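Student robotics club takes on the kitchen counter

The robotics club at Marras Community College is spending this semester on a job most people do half asleep: sorting and putting away tea.

The project, called Brendano, asks students to program a robot arm to pick up single tea packets and place them where they belong in a wooden caddy. The club has 33 members this year, up from last spring, and meets in the teaching kitchen on the ground floor of the Cokero Building.
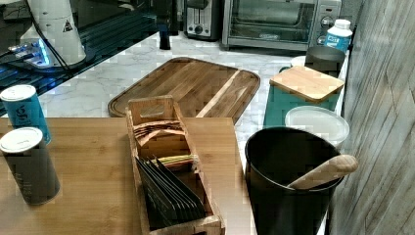
The tea caddy on its table in the teaching kitchen, with the cutting board behind it.

Nermin Özkan, who teaches the introductory automation course and advises the club, said the kitchen was chosen over the engineering lab because students kept writing programs that only worked on a bare bench.

"In the lab they had one block on one table and the program looked great," Özkan said. "Then you put a toaster next to it, and a cutting board, and the arm has to work its way past all of that."

Tea packets are a hard first assignment, according to Özkan. They are thin, they bend, and packets standing in a row tend to come up two at a time. Students are graded on single pickups only. A double pickup counts as a miss, even if both packets end up in the right compartment.

The club splits into small teams, each with its own part of the work. One team handles the approach to the counter, one handles the grip, and a third keeps the log of every attempt. By the end of January the log held 449 attempts. Of those, 57 met the course standard, which calls for one packet, placed upright, with nothing else on the counter moved.
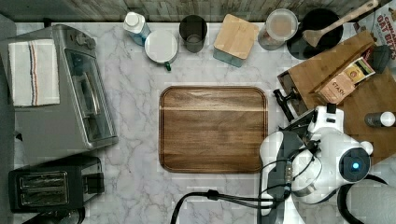

Students said the low number did not surprise them. Most of the early attempts were used to set the height of the gripper and the force of the grip, and the teams changed one setting at a time so they could tell what made the difference. Misses are logged the same way as good runs, with a short note on what went wrong.

A second assignment starts after the break. Teams will work with a tea box and a tray in addition to the caddy, and the items on the counter will be moved to new spots before each session. Students will not be told the layout ahead of time.

The club paid for its supplies this year with $1,930 raised at a fall bake sale and a repair night, where members fixed small appliances for neighbors. The money went to spare cables, gripper pads and a good deal of tea.

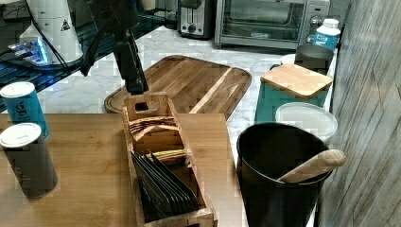
The arm over the counter, with its gripper above the far edge of the cutting board.

Teams that finish both assignments can enter the Drirkari student challenge, a regional contest for two-year colleges held later in the spring. Entries are judged on a live run and a written report - the report counts for half the score. Özkan said the club plans to send two teams.

Club meetings start at 4:30 p.m. and are open to all enrolled students. No programming experience is required. New members should stop by the front desk of the Cokero Building to sign the safety form before their first session.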